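The small guest house in Harau, and its water

8/23/23

The owner of the guest house Jornora did not want to speak first of the rooms. She wanted to speak of water. Her house stands at the top of Harau, where the pipe from the valley arrives tired, as she says, and in June it sometimes does not arrive at all.

"When I bought the house, the old people told me to keep the well," she said. "I thought it was for the garden. After one summer I understood them."

The house has 2 tanks under the roof, and together they hold 161 litres. For a family this is enough. For guests who come back from the hills and all wish to wash before dinner, it is a different matter. 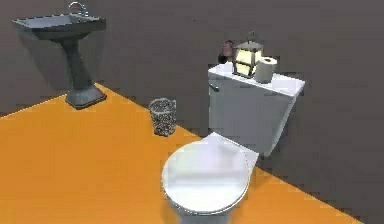 What does she say to guests when the water is low?

"I tell them at the door, with the key. People are kind if you tell them early. They become angry only when they have soap in the hair."

She learned most of the repairs from a plumber of the firm Chiriac, who came so often in the first year that he had his own cup in the kitchen. He taught her to listen to the pipes at night. A tap that drips, he told her, is a guest who never pays – she repeated this sentence to me with great pleasure.

The steps from the road are 77, and every spare part must be carried up by hand. For this reason she prefers simple things, which she can open and close again without calling anybody.

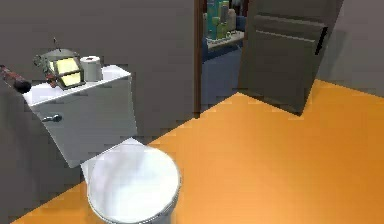

The winter plans

After the season she will close the upper floor and change the old pipe on the north side. The new one is ordered from Bonanov and has not come yet. "I telephone them each week," she said. "They know my voice now."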